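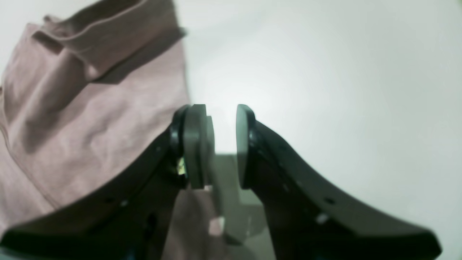

Attachment 1. Wrist view, gripper open next to the pink garment, white table.

Ticket: Gripper closes beside the cloth, software reports "grasp OK"
Project: Flernow (student laundry-sorting project, spring term)
Category: Hardware / Vision / Don't know
Priority: High (changed from Low by submitter)
Status: Closed with workaround

Original report

The arm drives to the garment, stops, closes on the table side of the fabric edge, lifts, and logs a successful grasp. The garment stays on the table. We have 200 logged attempts from April with the status "grasp OK" and I no longer believe any of them without watching the video.

The team's position is that the camera calibration is off. I'm not convinced. Calibration has been blamed for everything this term, including the week the power strip was switched off.

Look at the attachment. The pads are just to the right of the garment's edge, and what you see in the gap between them is white. If the fingers close from there they will meet each other. The planner considered this a good pose.

What we run:
Arm and gripper on loan from the Witkowska lab
Wrist camera, original mount
Veltska grasp planner, the student build
Our own sorting script on top of that
White table, lamp overhead

What I would like: a cause, and a test that shows it is the cause. Please don't close this with "recalibrated, seems better."

Reply 1, lab support

Thanks for the report. Before anything else, please do the standard checks and post the results here:

1. Power cycle arm and gripper controller.
2. Run the calibration routine with the checkerboard, save the output.
3. Check that the pads are seated and that no screw on the fingers has worked loose.
4. Confirm which version of the planner is loaded.

Also, is it only the pink garment or all of them?

Reply 2, submitter

1. Done. No change.

2. Done. The routine says PASS. It also said PASS before. I then bumped the camera mount with my thumb on purpose and ran it again, and it said PASS, so I would like to know what this thing has to see before it fails. I put the mount back and ran it one more time for the record.

3. Pads are seated. Went over the fasteners with a hex key, nothing turned.

4. Student build, the one from the course page. There is no version number in the startup message, only the word "ready".

On the colors: mostly the pink one. It happens with the gray towel less often. The navy shirt has been fine. Someone in the team has concluded from this that the planner "doesn't like pink". I am writing that down because it was said, and I don't endorse it.

Reply 3, lab support

The calibration tolerance in the student build is wide, that's a known complaint. I wouldn't read too much into PASS either.

Please try the following. Put the garment down, let the planner choose a pose, and stop the arm before it closes. Measure from the pads to the nearest edge of the cloth with a ruler. Repeat without moving the garment, then turn the garment a quarter and repeat again. If calibration is the problem, the error should point the same way every time, as seen from the camera. If it wanders, look somewhere else.

Reply 4, submitter

Ran it. Same pink garment, 18 stops, ruler on the table.

The error does not point the same way. When the lit side of the garment faces the lamp, the pads land where they should or close to it. When there is a fold near the edge that throws a shadow, the pads end up out on the white. Turn the garment and the error turns with it. Two of the stops were fine with a shadow present and I can't explain those two.

So I say it isn't calibration. The rest of the team says it could be calibration "plus something". It could always be plus something.

I also opened the segmentation output, which apparently none of us had done since the first week. The mask for the pink cloth spills over onto the table. The planner picks a point near the edge of the mask, as it was told to, and there is no fabric at that point. The planner may be innocent. I had a whole paragraph ready about the planner.

Reply 5, lab support

That fits. Pale cloth on a white surface with soft shadows is hard for the color threshold that ships with the build. The threshold is a single number in the config file. Which value do you have?

Reply 6, submitter

80.

Nobody knows where it came from. It's in the file with no comment. The course handout doesn't mention it and the navy shirt works fine with it, so I suppose it was set with the navy shirt.

I tried moving it. Higher, and the mask loses the lit half of the garment. Lower, and it takes in more table. There is no value I found that handles both the bright part of the pink and the gray of the shadow. I stopped when I noticed I was tuning for one garment in one position, which is how we got here.

Separate question, and to me the more serious one. Why does the software say "grasp OK" when the fingers have closed on air?

Reply 7, lab support

Check how your script decides that. The gripper controller returns "motion complete" when the fingers stop moving. That is all it means. It returns a finger position too, but you have to read it.

Reply 8, submitter

Our script. It reads "motion complete" and prints "grasp OK". We wrote that ourselves. The line has a comment next to it that says "fix later".

That means the success rate on our poster draft is the rate at which the gripper manages to close. I have asked for the poster to be held back. This was not a popular request.

Changed the script to read the finger position after closing and compare it with the fully closed position. If they match, it logs "empty". One catch: the cloth is thin. A single layer of the pink garment and an empty gripper give positions so near each other that I don't trust the comparison. With a fold in the pads it's clear. With one layer it's a coin toss.

Was told that an Emico force pad would solve this. Maybe. It would also have to be ordered, mounted and wired before the demo, by us, and I've seen our wiring.

Reply 9, lab support

Agreed, don't add hardware now. Use the camera you already have. After the lift, take a second frame at a fixed height and compare what's between the pads with a frame taken empty. It doesn't need to be clever.

For the segmentation: change the background. Have you tried a dark table cover?

Reply 10, submitter

Tried the cover. Black felt from the craft cupboard, taped down at the corners.

Pink garment: the mask follows the edge, shadow or no shadow. Gray towel: good. Navy shirt: now bad, as anybody could have guessed, and the team guessed it loudly.

We went with a green cover after that. It's the back of an old cutting mat and it has printed lines, which I expected to cause trouble. They haven't so far. All three garments give a usable mask on it. I repeated the ruler test with the pink one, 18 stops again, and the pads came down over fabric each time. I'd like to see it hold up with different daylight before I call it fixed. The blinds were shut for the whole test.

The second-frame check is in. It catches empty lifts on the pink garment and the towel. It called one good lift "empty" when the shirt swung out of view. I can live with that kind of error more easily than the other kind.

Reply 11, lab support

Good. Can we close this?

Reply 12, submitter

Not yet. Open points from my side:

The threshold is still 80 and still unexplained. I've added a comment saying so.

The calibration routine passes with the mount visibly crooked. Should be its own ticket. I'll file it.

The April logs need to be marked as unreliable. Two people in the team want to keep them in the report with a footnote. I want them out, or rechecked against video, all 200. I have started on the video. It's slow going and the results are about what I feared.

Blinds open test still to do.

Reply 13, submitter

Blinds open test done, at 2 p.m. with sun on one end of the table. The pink garment in the sunny part: mask has a hole in the middle, edges still fine, grasp worked. Towel fine. Shirt fine. I moved the table away from the window anyway.

The team has agreed to recheck the logs. The rate on the poster will be replaced by whatever the video says, and the poster will say "with green background" next to it. I insisted on that wording.

OK to close as workaround. Please don't mark it as resolved. The segmentation still can't tell a pale shirt from a pale table, we've just stopped asking it to.

Reply 14, lab support

Closed with workaround. Calibration ticket received and linked. The config comment will be carried over into the next student build; please send us the exact lamp position and the mask images from the white table so we have something to test against.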